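Delura Story Recording Kit
Nulterel > Library and Community Programs > Audio

Item no. 227
Usually ships within 7 working days

Delura is a portable audio recording kit for public libraries, adult education centers and community groups that run oral history or digital storytelling programs. It has what two people need to sit down and record a conversation, and it is simple enough for a patron to use after a short introduction from staff.

The recorder has one large button to start and stop. Levels are set automatically. Files are saved as WAV or MP3 on a standard memory card and can be copied to any computer with a card reader or a USB port. You don't need an account, and nothing is sent over a network. 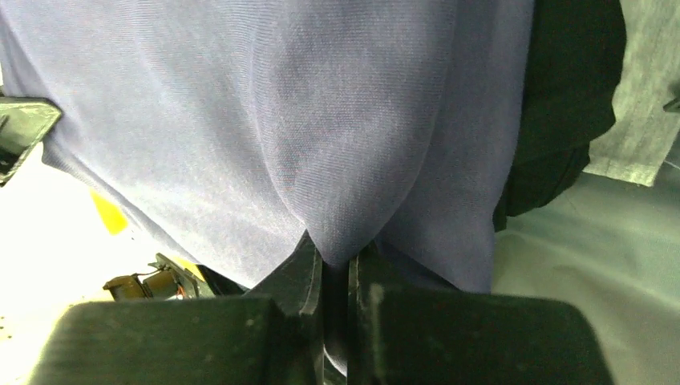
Lavender-blue fabric with a fine ribbed texture.

What's in the kit
Delura recorder
4 clip-on microphones with foam covers
2 pairs of closed headphones
Memory card and USB cable
Charger
Hard case with cut foam
Printed facilitator guide
Laminated quick start card

The microphones plug into the front of the recorder. Each one is recorded on its own track, so a loud speaker and a quiet speaker can be balanced later. If you only want a single mixed file, choose Simple in the settings menu before you start.

Facilitator guide
The guide was written by Timothée Coste, who ran storytelling workshops in branch libraries before joining Nulterel. It has 80 pages and covers planning a session, asking open questions, getting written consent, naming files and doing basic edits in free software. It comes in English or French. Please choose one when you order. The consent forms at the back may be copied and changed to fit your own policies.

Lending the kit
Many libraries circulate Delura the same way they circulate tablets or hotspots. The case has a flat area on the lid for a barcode and a pocket inside for a contents list. On return, copy off or delete any files, check the microphones against the list, wipe down the headphones and put the recorder on charge. The whole job takes about 7 minutes.

A lock setting keeps patrons from changing the date format or the file type. The staff code is printed on the inside cover of the guide, so keep the guide at the desk if you plan to use the lock.

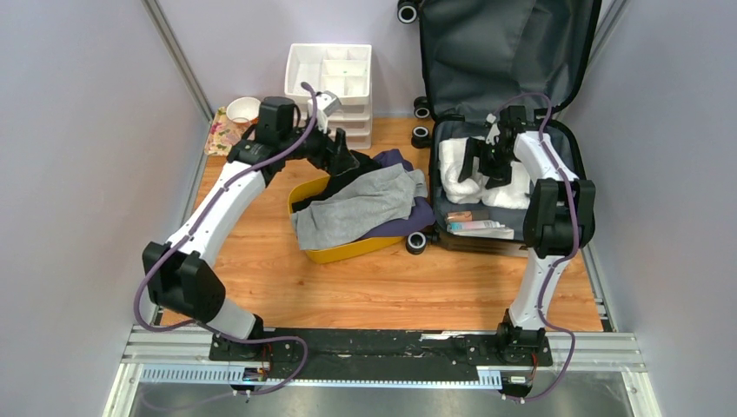 Can the recorder be used while it is charging?
The recorder works normally when plugged in. Use the charger that came with the kit, and keep the cable away from the microphone leads to avoid hum.

Spare parts
Microphones, foam covers, headphone pads and memory cards are sold separately under Delura Spares. Cards from other makers will work if they are formatted in the recorder first.

Accessories
Le Goff desk stand, single
Flullunia carry strap, fits the hard case

Orders and returns
Libraries and schools may pay by purchase order. Kits can be returned unused in the original packing. Orders placed by 17th April will include the updated quick start card. Earlier customers can request a copy from the Nulterel service desk.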